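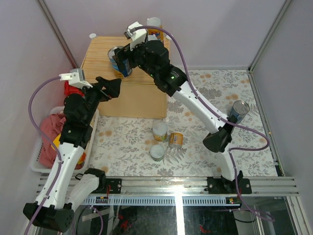
Photo: Fullen Courier

Flostley pantry asks for pull-tab cans

May 22, 2024

FLOSTLEY – The Domínguez Street food pantry is asking donors to pick cans with pull tabs when they can, after a spring survey found that many of the people it serves have trouble opening the other kind.

The pantry gives out groceries to 145 households in Flostley and the north end of Fullen. In the survey, 17 households said they had no working can opener at home. Others said they owned one but found it hard to use because of arthritis or a weak grip.

"We were sending people home with soup they couldn't get into," said Hipólito Rivadeneira, who runs the pantry. "One man had been taking his cans down the hall to a neighbor every evening. We want to fix that before summer."

The pantry took in 385 cans in its last collection. Rivadeneira said most were welcome and all of them will be used, but cans that need an opener will now be shelved separately. Households will be asked which kind they want when they sign in, and the answer will be kept on their card so they don't have to be asked again.

The change also covers small cans. Single-serving sizes go quickly among people who live alone, and the pantry often runs out of them before the end of the month. Fruit, beans, fish and vegetables are all needed. Baby formula is handled through the county and should not be dropped off.
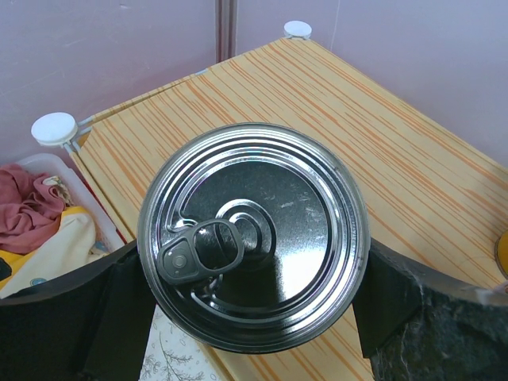 A can lid with its pull tab.

Cans with small dents on the side are fine. Cans that are bulging, leaking or badly rusted will be thrown out, as will anything without a label. Reusable plastic lids can be left on. Donors are asked not to tape cans together – the tape pulls off the labels, and with them the dates and the ingredients lists.

The pantry is collecting manual can openers as well. Ivero Hardware on Mill Road has set a bin by its front register and is selling basic openers at cost to customers who plan to drop one in. Store staff will bring the bin over when it fills up.

Donations of food can be left at the side door on Domínguez Street until 9 in the evening, or at the Fullen library during its regular hours. Large donations, anything more than a car trunk, should be arranged ahead of time by calling the pantry.

The next neighborhood collection is planned for July. Paper bags with a printed list will be left on doorsteps the week before, and filled bags can be put out on the porch on the morning of the pickup. Residents of apartment buildings can ask for a shared box for the lobby.

Rivadeneira said the survey will be repeated after the July collection, with added questions about jars and milk cartons.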